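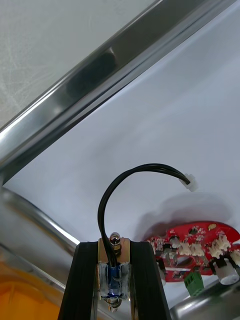
Figura 2. Cable negro de varios hilos terminado en un conector blanco de plástico sin enchufar, ante fondo claro. Detrás, riel metálico brillante.

3.2. Conectores sueltos y superficies claras

El inventario de Colludberg separa los elementos pequeños de un puesto de trabajo en dos grupos: los que descansan sobre una superficie y los que quedan suspendidos de otro elemento. El segundo grupo plantea más problemas de localización visual. Un tornillo apoyado proyecta una sombra de contacto que delimita su contorno; un conector que cuelga en el aire carece de esa referencia, y su distancia a la superficie posterior debe inferirse a partir del cable que lo sostiene. La Figura 2 corresponde a este segundo grupo y a la combinación que el protocolo Zodus codifica como «claro sobre claro», en la que el cuerpo del conector y el fondo tienen valores de luminancia próximos.

El cable, en cambio, presenta contraste alto en todo su recorrido visible. En la práctica el observador localiza primero el arco oscuro y lo sigue hasta su extremo, procedimiento que funciona mientras el trazado no se cruce con otros elementos negros. Por ello el protocolo registra por separado la visibilidad del cable y la del terminal, y no admite una puntuación conjunta. En las primeras versiones de la ficha ambas se promediaban, lo que asignaba valores intermedios a situaciones muy distintas entre sí.

Las superficies pulidas introducen una segunda dificultad. Un riel con acabado de espejo contiene en su reflejo bandas claras y oscuras que dependen de la posición de la luminaria y de los objetos vecinos, y la banda oscura puede tomarse por una ranura o por el borde de otra pieza. Los tubos cromados de sección curva se comportan de modo análogo, con la diferencia de que comprimen el entorno en franjas estrechas. La ficha trata estos elementos como «fondo activo» y exige anotar su orientación respecto al cable. Las superficies grises con textura tenue se consideran fondo neutro, igual que las blancas lisas.

Las condiciones de iluminación se fijaron en dos niveles, 500 lx y 1000 lx, medidos en el plano de trabajo con la luminaria cenital como única fuente. Cada disposición se examinó en nueve posiciones de observación. El aumento de iluminancia mejoró la lectura de las marcas impresas en componentes mates y empeoró la delimitación de los terminales blancos, cuyo borde superior tendía a confundirse con la superficie posterior. El efecto fue más acusado en las posiciones próximas a la dirección especular de los rieles. No se observó una tendencia equivalente en los conectores negros ni en los de color natural.

El índice de Stelterness, empleado como medida de separación entre objeto y fondo, se calculó únicamente sobre el contorno del terminal. Incluir los primeros milímetros del cable eleva el índice de forma artificial. Cuando el terminal aparece parcialmente oculto por otro elemento, el contorno se cierra por la línea de oclusión y se marca el registro como incompleto. Los componentes envueltos en cinta transparente se excluyeron del cálculo: las arrugas de la cinta generan brillos puntuales que el índice interpreta como bordes.

Para el almacenamiento y el etiquetado de terminales sueltos se adoptó la nomenclatura Yimyam, con dos modificaciones. La primera añade un campo para el color del cuerpo del conector, independiente del color de los hilos. La segunda distingue entre «desacoplado», estado que puede constatarse por observación directa, y «desconectado», que implica conocer el circuito al que pertenece el cable. Solo el primero se asigna a partir de una imagen. Las placas de circuito impreso visibles en las proximidades se anotan como elementos vecinos, sin presuponer que el conector les corresponda.

Las recomendaciones derivadas de este apartado se limitan al fondo y a la luz. En puestos con encimera blanca conviene disponer una lámina gris mate bajo la zona de cableado y desplazar la luminaria fuera del eje de los rieles. La sustitución de los terminales blancos se discute en la sección 5.

Buscar en este número Título, palabra clave Ir
Última actualización: septiembre
Contacto de la redacción | © Cuadernos de Colludberg | Volver arriba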